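Setting up your Avent rower at home

Hello, I'm Ghada Obeidat and I look after the home set-up guides at Cedport. I last went through this section on 1/28/19, so if your monitor shows a different menu, check the sticker inside the lid first. I've built the Avent more times than I can count and I still get step 3 the wrong way round if I'm chatting!

Before you start

1. Pick your spot. The rower needs 422 cm of clear floor from front to back (that includes room for you to lean back at the finish).

2. Lay the mat down and roll the rail out on top of it, wheels facing the wall.

3. Slide the seat on with the notch towards the footplates. If it rattles, it's backwards.

4. Tighten both rail bolts by hand, then give each one a quarter turn with the key.

Caution: the rower takes a maximum user weight of 127 kg. Please stick to that.

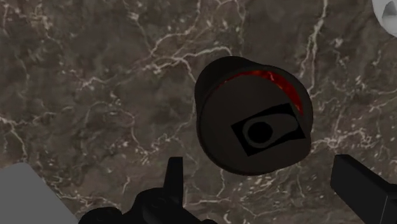

Setting the footplates and drag

5. Sit down and strap your feet in so the strap crosses the widest part of your shoe. I go one hole lower than I used to, and my shins come up nicely upright.

6. Turn the drag dial to 2. I know, everyone wants to whack it up to the top — leave it there for your first week and get the stroke smooth.

7. Press and hold Menu until the Imier app finds the monitor. Type in your height when it asks.

Note: if you bought the Ríos chest strap as well, dampen the pads before you pair it. Mine wouldn't connect dry at all.
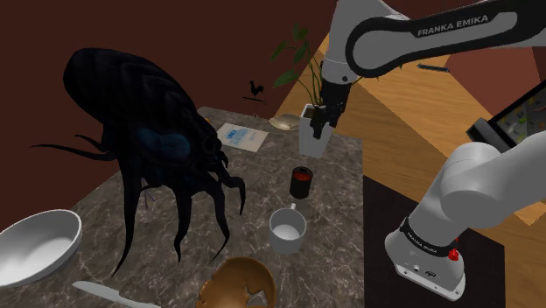 8. Row 100 strokes at an easy pace. Legs first, then back, then arms, and the other way round on the return. The app draws a little curve for each stroke, and you're after one smooth hump. Two humps usually means your arms are pulling too early (mine did until July, when Nkrumah Tsikata on our coaching desk made me row with straight arms for a whole session).

9. Save the session as your baseline. You'll find it later under History, then First Row.

Note: check the rail bolts again after your first week, and wipe the rail with a dry cloth after every row. No spray polish, please — it gets into the seat rollers.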